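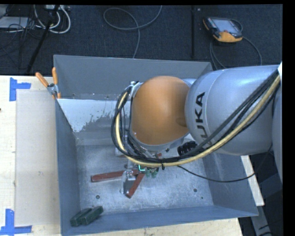 By the Folk Dances desk | January | 3 comments

The Davville hop is a couple dance and the family of tunes played for it, found in the market town of Davville and the villages along the River Orach. It is in a quick three-time, with a heavy stamp on the third beat that has been blamed for the state of several floors. Musicians elsewhere in the county call it a limping waltz. Musicians in Davville do not care for the name and have been known to leave the room over it.

Origins

Where the hop came from is disputed, mostly by people who live within walking distance of one another. The usual account has it arriving with canal diggers, who brought the button accordion and a small stock of mazurkas. The rival account, preferred in Orach, holds that the dance was there already and the diggers merely made it louder. A manuscript tune book kept at Esten contains 275 melodies, of which 20 are marked "hop" in the margin. The marks are in a different ink from the music, and both camps regard this as proof of their case.

Music

A hop tune has two parts, each played twice. The first part normally runs to eight bars, but in the older Orach settings it has seven, leaving dancers to find the missing bar for themselves. Visiting bands tend to supply it, out of kindness, and are corrected.

The traditional line-up is accordion, fiddle and a bass drum played with one stick. The clarinet was admitted later and is still spoken of in some houses as a novelty. Singing is rare. The few surviving verses concern a lost goose, a wedding and the price of barley, and appear to have been fitted to the tunes by someone in a hurry.

The best-known melodies are "Lloyd's Gate", "The Wet Boots" and "Up to Esten", the last of which is also played at funerals, more slowly – though not by much.

The dance

Couples travel anticlockwise in a closed hold, turning once every two bars. The stamp belongs to whichever partner is facing the wall. In Esten both partners stamp, a habit put down in Davville to poor hearing. A longer form known as the double hop adds a change of partners in the second part and is generally saved for late in the evening, when people mind less whom they end up with.

Decline and revival

The hop lost ground to dance bands and then to the gramophone, and for a time it survived chiefly as something played at the end of the night to clear the hall. Interest returned with a set of recordings issued by Lloyd, a small local label, under the title Hops and Half-Hops. The sleeve notes promise the complete repertoire and the record contains seven tunes, one of them a polka.

A yearly gathering is now held in Davville in January, a month chosen for the cheap hire of the hall. Orach holds its own on the same evening.

See also: Limping waltz; Mazurka; Orach fiddle style

Shared 20 times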